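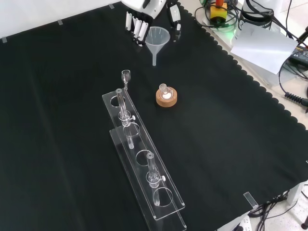
## Week 3: Reading a match report against the numbers

Hi all, a few notes to go with the session, mostly for the people who asked me to slow down when I got to expected goals (sorry, I get carried away!).

We started with the Bultetti v Brallora report, the one I handed out on paper. Read it again before next time and underline every sentence that tells you something a person at the ground could have checked. I did this myself over coffee and was a bit shocked at how little pencil I used. "Brallora never looked comfortable" is a feeling. "Brallora lost the ball in their own half 12 times before the break" is something you can go and look up, and argue with.

### Expected goals, the slow version

Every shot gets a value between 0 and 1, which is how often a shot like that goes in. A tap-in from three yards might be 0.8, a hopeful swing from way outside the box might be 0.02. Add up a team's shots and you have their xG for the match. That's the whole thing, really.

Where people trip up (and I did too, for most of a season) is treating it like a corrected score. Bultetti lost 1-0 and had the better xG, and one of you wrote that they "should have won 2-1." Well, no. You can say they made the better chances. Also remember that a team that's ahead often sits back and lets the other side shoot, so look at *when* the chances came. Most of Bultetti's came after they went behind.

### Tan and the left side

I promised to come back to Tan, the Bultetti left back. The report blames him for the goal. I've watched that move more times than is healthy and I think he's stuck: the winger in front of him doesn't track back, so Tan has two runners and has to pick one. He picks the wrong one, sure. But a reader of the report would never know there was a second runner at all.

When you write up a goal, go back at least three passes before the shot. Who lost the ball? Who was out of position? Start there.

### The shot file

The file on the course page has 717 shots from the Hirkano league, one per row. Ronaldo Ambrosio typed up the body-part column by hand, so if you find a header marked as a left foot, tell him nicely. A blank in the distance column means it wasn't recorded, so please don't let your spreadsheet turn it into a zero. Last year somebody had a striker scoring from inside the goal.

Things to try:

- Sort by distance and find where the goals dry up.
- Pull out the headers and compare them with shots by foot from the same range.
- Pick one team and plot its shots by minute.

Penalties are in there too. Take them out first or they'll swamp everything.

### For next time

Pick any match you like and write a report of 40 lines or less. Use **no more than 3** statistics, and say where each one came from. I'd love at least one paragraph on a player who didn't score.

Bring a printout, we'll be swapping. If you support one of the teams, put that at the top so your partner knows!

Reading: chapter on defending leads, skip the appendix.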